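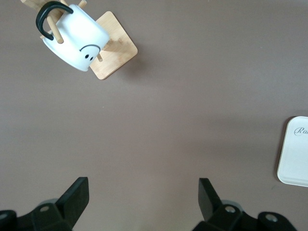 Section 2: Setting up your Pladside kettle and using it for the first time

Thank you for choosing the Pladside from Skarnavmont. We know how tempting it is to fill a new kettle straight out of the box and get a cup of tea on the go, and we'd be lucky to say we've never done it ourselves, but please do set aside a little while to work through this section first. Most of the calls our helpline takes in the first week of ownership are about things covered in these few pages.

Unpacking

1. Lift the kettle out of the carton by its handle and stand it on a folded tea towel, so that neither the kettle nor your worktop gets scratched.
2. Take out the power base. It sits underneath in its own cardboard tray and is easy to miss, so do check before the box goes into the recycling!
3. Remove the paper collar from the spout and the small foam block from under the lid. Have a feel round the inside with clean fingers in case any scraps have been left behind.
4. Check that the limescale filter is in place behind the spout. It should click gently when you press the top edge.
5. Peel the clear film off the water window. It comes away most easily from the bottom corner.

Caution: Keep the plastic bags away from babies, small children and pets.

Note: If you bought the Diltik tea infuser at the same time, leave it in its wrapping for now. It isn't used until after the first boils, and it has its own leaflet.

Choosing a spot

The Pladside likes a level, dry, steady surface with a bit of breathing room over it. Steam leaves the spout with more force than people expect, and over the months it can lift the finish on wall cupboards, so pull the kettle forward if yours hang low. It is also worth having a think about where you usually stand when you pour, and which hand you use, before you settle on a place. The kettle turns all the way round on its base, so left-handed pourers needn't move anything.

1. Place the power base on the worktop, well back from the edge.
2. Wind any spare cable round the holder underneath and bring the rest out through whichever notch is nearer the socket.
3. Plug the base directly into a wall socket and leave the kettle off it until you have filled it.

Caution: This kettle is rated at 2000 watts. Do not run it from an extension lead or a multi-way adaptor, and do not stand the base on a hob, even one that is switched off.

Caution: Never let the cable hang over the front of the worktop.

The first boils

A new kettle can have a slight smell about it, and the first lot of water may taste a bit flat or metallic. It goes after a couple of boils, and we would ask you not to drink the water from either of them.

1. Press the lid button and fill the kettle with fresh cold water to the upper line.
2. Close the lid and push down until you hear it catch. The kettle won't switch itself off properly if the lid is left ajar.
3. Set the kettle on its base and press the switch down. The light will come on.
4. Let the water boil. The switch will pop up by itself.
5. Wait 5 minutes, then empty the kettle into the sink, pouring slowly through the spout.
6. Repeat steps 1 to 5 once more, then rinse with cold water.

If you can still taste something after that, boil a full kettle with a slice of lemon in it, tip it away and rinse twice. Our older customers swear by this and we have come round to their way of thinking.

Everyday filling

The lowest line on the window shows 300 ml, enough for one good-sized cup, and you should always have at least that much in the kettle. Going below it can set off the boil-dry cut-out. If this happens, take the kettle off the base, let it cool down fully and fill it again with cold water. The cut-out resets on its own and no harm is done.

Please don't fill past the upper line either, as boiling water can spit from the spout.

Note: Droplets on the power base after pouring are usually just steam that has settled. Wipe them up with a dry cloth before you put the kettle back.

Note: Ticking or creaking while the kettle cools is only the metal shrinking back a little, and is quite normal.

Setting the keep-warm

The keep-warm button is on the handle, below the lid button. Press it once after switching on and a second, smaller light will show. The water is then held hot until you lift the kettle off or the timer runs out. We suggest you leave this feature alone until you have finished the first boils.

Caution: The body of the kettle stays hot the whole time keep-warm is on. Touch only the handle.

If anything is missing or damaged, please don't use the kettle. Spare filters, lids and bases are supplied by Benmoussa, and the order form is inside the back cover of this booklet. You will need the model number from the underside of the base. Descaling is covered in Section 3.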